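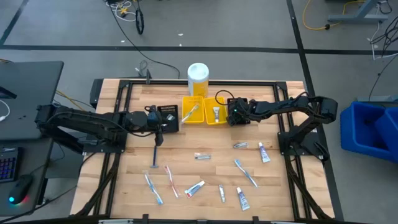 Ticket 808 -- Mixed toothbrushes and toothpaste, guest kits
Status: open

Hi again! Opening a fresh ticket for the guest kits because the old one got merged with the soap thing and I can't find my own notes in it anymore.

What's wrong: the kits going out to the Evcombe house keep arriving with two toothbrushes and no paste, or two pastes and no brush. Front desk has sent 20 of them back since September, and the Lornley house had a few as well (they didn't keep count, they just fixed them at the desk, bless them).

What I tried first: I blamed the pouches. The Mondano pouches are a bit narrow and I figured the bigger tubes were popping out before the zipper got closed. Swapped to the wider ones, same complaints. So it wasn't the pouches, and now I have a box of wide pouches if anybody wants them.

Second try: sorting before packing. Brushes go in the left yellow basket, toothpaste goes in the right one, and you don't start packing until the table is clear. This helped a LOT when I did it myself. Where it falls apart is the tubes. We've got all different sizes in the same delivery, and the little flat one looks so much like a sample packet that people set it aside and then it never gets back into a basket. Same thing with the small silver-gray tube -- I found one in the recycling.

Update, 2:40 pm: called Özkan, who supply the paste, and asked if we could get a single size. They can do it, but the minimum is 4000 tubes and we have nowhere to put that many. Left it with them to see if they'll split an order.

Update, 4:15 pm: wiped out both baskets and put a strip of tape with BRUSH and PASTE on the shelf where they live, so they go back out on the correct sides. Also wrote "small flat ones count as paste" on the packing sheet. If a brush comes out of its wrapper, please don't put it in either basket, just toss it.

Still to do: find out whether the returned kits were all packed on the late shift or if it's everybody. Can whoever has the Evcombe return slips scan them and attach them here? I only have the Lornley ones, and half of those are blank.

Leaving this open until we get a clean delivery to both houses.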